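I have spent most of February watching a robot fail to plug in a cable. My phone, which keeps track of these things, believes I have taken up standing as a hobby.

The task is easy to state. Pick up an Ethernet cable, find the right port on a switch, push until it clicks. Any bored intern can do it while talking about lunch. Our policy, trained on demonstrations and a great deal of electricity, had been managing it the way I parallel park, with confidence right up to the moment of contact.

For anyone joining now: Plerkorham is our name for the insertion project, picked by Brennan, and no, he will not say what it means. The method is plain imitation learning. A person drives the arms through the job, we record what the arms did and what the cameras saw, and a network learns to copy it. We had 120 demonstrations by the end of last month, most of them driven by Asuka Kuroda, who has the steadiest hands in the group and knows it.

## What I thought the problem was

I thought it was vision. I always think it's vision. Ports are small, they all look alike, and a policy that is off by the width of a fingernail clip has missed the whole port. So I spent a week on higher-resolution crops and got nothing for it except a slower training run.

Asuka watched a dozen failures with me and said the arm was going to the correct port every time. What it got wrong was the last stretch. It arrived a little tilted, pushed, felt nothing (it can't feel anything, that's rather the point) and kept pushing with the dignity of a man pulling on a push door.

Her own demonstrations didn't look like that, so I went back to them. She wiggles. Just before the plug goes in she rocks it a hair to each side, every time, and when I asked her about it she denied it. I played her the joint data. She said that was noise. We have agreed to call it noise.

## Keeping the wiggle

The sad part is that our own preprocessing was throwing it out. Nandow, the tool we use to clean up recordings, smooths the trajectories before training. I wrote that smoothing step. I was proud of it. It took the single most useful thing Asuka does with her hands and ironed it flat, 120 times.

The fix was to turn smoothing off for the final 2 seconds before insertion and leave it on everywhere else. I also weighted those seconds more heavily in the loss, so the network would stop treating them as a footnote to the long boring reach across the table.

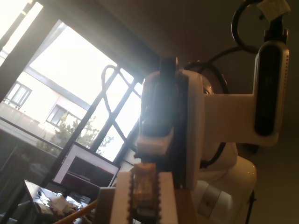
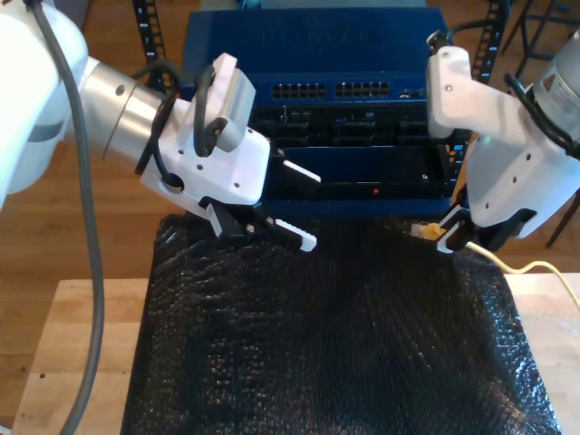

## Numbers, such as they are

We ran 80 trials with the old policy and 80 with the new one, same switch, same yellow cable, same me. The old policy got the plug in 30 times. The new one missed 30 times, so it has at least inherited the family number. That puts it at 50 out of 80, and I'll take it – I've had papers rejected with better results and been happier with worse ones.

Things I don't know yet:

- Whether it's the wiggle or the weighting. I changed both at once, like an amateur, and the separate runs are queued for next week.
- Whether it holds for a different switch. My guess is no.
- Whether somebody else's wiggle would work as well. Brennan's demonstrations have one too, but it's larger and a bit alarming.

The remaining failures are mostly bad grasps. If the plug sits crooked in the fingers from the start, no amount of rocking will save it, and the policy has never seen anyone put a cable down and pick it up again. Asuka doesn't drop cables, so there was never anything to copy. I've asked her to record some deliberately bad grasps with recoveries. She asked whether I might be the more natural choice for that, and I start at nine tomorrow.

Plornanwood, the write-up repo, has the config changes and the trial log if you want to check my counting. The smoothing code is in there too, with its old comment still on top: "removes hand jitter, safe to leave on."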